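# Lidded pan suppers return to Bredollow hall

25 August 2023 — The one-pan cookery evenings at Bredollow hall will start again next month, with a longer session and a new set of recipes built around grains, crumbs and other dry store-cupboard food. 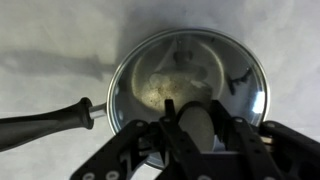 ## Grains first

The opening session is given over to cooking under a lid. Meriem El Idrissi, who has led the evenings from the start, has chosen it because it was the subject people asked to repeat.

Each pair will work with one long-handled pan and a glass lid. El Idrissi prefers glass for beginners.

"People lift the lid every minute to see how things are getting on, and all the steam goes," she said. "With a glass one they can look as often as they like and leave it where it is."

The first recipe uses 300 g of coarse grain, toasted dry in the pan before any stock goes in. The second is a crumb topping made from stale bread, browned slowly and kept under the lid until the vegetables are ready. Both are meant to be cooked on a single ring, as many of those who come have small kitchens.

## Longer session

Last year's evenings ran for under an hour and several finished with food still on the heat. The new ones will last 70 minutes, with washing-up left until afterwards.

Ashraf Kamel, who looks after bookings for the hall, said the kitchen had been repainted over the summer and two of the old rings replaced. The work cost £2193. Of that, £596 came from the spring supper and the rest from the hall's own repair fund.

"The rings were the main thing," Kamel said. "One of them only worked on full, so whoever got it burnt their onions."

The hall's older aluminium pans have been given away. Anyone who would rather cook in their own may bring it, provided it has a lid that fits and a handle that is not loose. Pans wider than the ring should be left at home.

## Dates and booking

There will be four evenings before the winter break. Grains and crumbs come first, followed by eggs, then beans, then a session on using up leftovers — the last of these moved from spring at the request of regulars from Drusitz Road.

Places can be booked at the hall office or by leaving a name on the sheet in the porch. Ingredients are included in the price, which is unchanged from last year. Those attending should bring an apron, a tea towel and a tub for taking food home.

Recipe sheets will be handed out on the night, and spare copies will be kept in the office for anyone who misses a session.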